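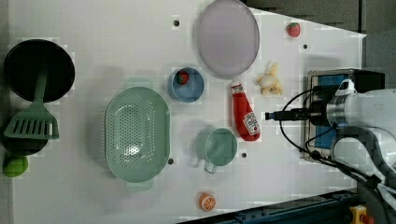 Who can join the Geltby Toy Library?

Any adult who lives, works or studies in Geltby or Fustau. You don't need to be a parent. Grandparents, foster carers, babysitters and home daycare providers are all welcome. Daycare providers should ask for the group card, which has its own loan limit.

What do I need to bring to sign up?

A photo ID and something with your current address on it, such as a utility bill or a lease. If you work in Geltby but live somewhere else, a pay stub or a letter from your employer will do. Your card is ready the same day.

Is there a fee?

Membership is free. We ask for a deposit on ride-on toys and on anything that runs off the mains. You get the deposit back when the item is returned complete.

How many toys can I borrow?

Three at a time on a family card. A set counts as one toy, no matter how many pieces are in it. Puzzles and board games count too, but picture books from the rack by the door don't.

How long can I keep them?

Loans run for three weeks. You can renew online or by phone as long as no one else is waiting for the item. Party items, like the parachute and the bubble machine, go out for two nights only and can't be renewed.
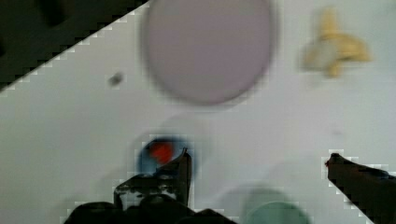 If you have a party item booked, please collect it by noon. After that it goes to the next family on the list. Bookings open at the start of each month and the summer dates go quickly.

What kinds of toys do you have?

There are 147 toys and sets in the catalog right now. They are sorted by type: building, pretend play, music, puzzles and games, outdoor, and baby. Pretend play is the most borrowed shelf, and there is often a waiting list for the doctor kits and the play shop. The catalog is on the Huet Street branch computer as well as on this site.

Can I reserve a toy?

Yes. Put a hold on it through the catalog or ask at the desk. We'll email you when it comes in and keep it behind the desk for a week. A hold you don't collect is canceled without any charge.

How should I clean toys before returning them?

Wipe hard plastic with warm water and a little dish soap, then let it dry all the way before you pack it. Please don't put anything in the dishwasher - some of the plastics warp. Wooden toys need a damp cloth only. Dress-up clothes can come back unwashed, and we would prefer that to having them shrunk. We wash them here.

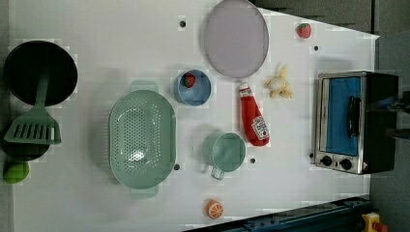
Play kitchen pieces, including a frying pan, a slotted spatula and a colander.

What if a piece is missing?

Check the contents card inside the lid before you leave and tell us if anything isn't there. If you lose a piece at home, let us know when you bring the set back. There is no charge for small parts we can replace from the spares drawer. For a part the set can't be used without, we may keep some of the deposit or ask you to help with the cost.

What if something breaks?

Toys get broken, and normal wear is expected. Bring back all the parts, even the small ones, and put a note in the box saying what happened. Please don't glue it yourself.

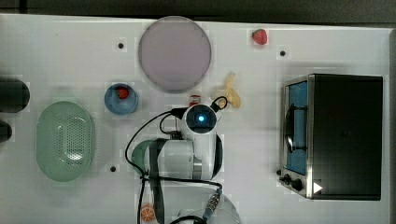 Battery toys that stop working should come back with the battery cover on. Take the batteries out first if they have leaked, and bag them separately. We will put the toy on the repair shelf and remove it from your card.

Are the toys safe for babies?

Every item has an age label. Anything with a yellow sticker has small parts and is not for children under three. We don't lend car seats, cribs or helmets.

Do you take donations?

We take clean, complete toys in September, after the summer stock check. We can't accept soft toys, magnets sold loose, or anything homemade. The Prinidness thrift store takes soft toys all year.

Where do I return things when you're closed?

Bring them back during open hours. The book drop at Huet Street is too small for toy boxes, and pieces have been lost in it. If you can't get here before your due date, call and we'll extend the loan.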